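Lettre technique de l'atelier Doreo
Rubrique Emballage et expédition

Carton ondulé : changement de cannelure pour les colis de petit format

À compter d'avril, les boîtes de petit format passent de la cannelure B à la cannelure E. Le fournisseur reste Vandeck. Le grammage de la couverture extérieure ne change pas, celui de la couverture intérieure baisse légèrement.

La cannelure E a une épaisseur moindre, d'où un pliage plus net et un gain de place au stockage à plat : une palette reçoit désormais 1245 découpes contre 800 auparavant. En contrepartie, la résistance à la compression verticale diminue. Leokadia Sobczak a fixé la hauteur de gerbage maximale à six boîtes pleines, quel que soit le contenu. Les rayonnages du quai nord sont à régler en conséquence.

Les essais d'humidité ont porté sur environ 700 boîtes. Le décollement des couvertures reste dans la tolérance, sauf sur le lot stocké près de la porte sectionnelle, qui a été écarté. Le rapport d'Edmund Borkowska est disponible au bureau des méthodes.

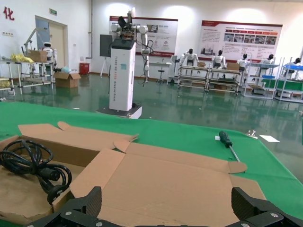

Les rainages sont plus fins et supportent mal un second pliage à contresens. Une boîte rouverte plus de deux fois part au recyclage. Pour les retours clients, utiliser le modèle Mazurek à languettes renforcées, dont il reste 3000 unités en réserve.

Les anciennes références demeurent actives dans Undon jusqu'à épuisement du stock. Toute commande de réassort passe par Marites Tan, avec indication du code cannelure en fin de ligne.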